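Kirsty Tunstall
Saturday bench thread. Clearing the big worktop and getting the green rings sorted before anything else lands on it.

1/ The rings are printed, lime green, with a big hole in the middle and small screw holes around the face. They're spacers for the Lasten lamp bases. We owe Elias Najjar 20 of them.

2/ First job is checking the small holes. Lay the ring flat, blue screwdriver within reach, try a screw in each hole by hand before using any power.

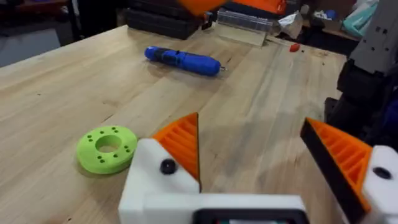
3/ Tools next. Anything with a cord or a hot end goes to the far side. I lost a good ring to the glue gun in February and had to print another – 91 minutes I didn't get back.

4/ I don't put everything away between rings. Too slow. I just keep a clear patch in the middle of the wood.
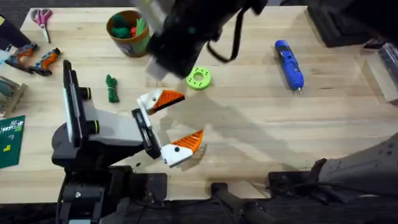

Green ring on the planks, glue gun off to the right.

5/ Elias asked why we don't use a mat. We tried one. The screws rolled under it and the rings slid around. Bare wood is better, stains and all.

6/ Screws go in loose first, every one of them, then tighten. If you crank the first one down, the ring tilts and the last holes won't line up.
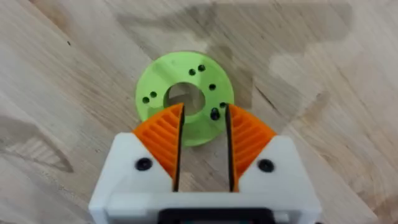

7/ Printed plastic strips fast, so stop when the head touches. If a hole does strip, put a dab of glue in it, leave it overnight and drill it again.

8/ The old marks on the bench aren't coming out. I sanded one end with 224 other things to do and it looked the same after. Oil in the spring, maybe.

9/ Finished rings go in the Nellora box by the door. Elias is picking up at 2.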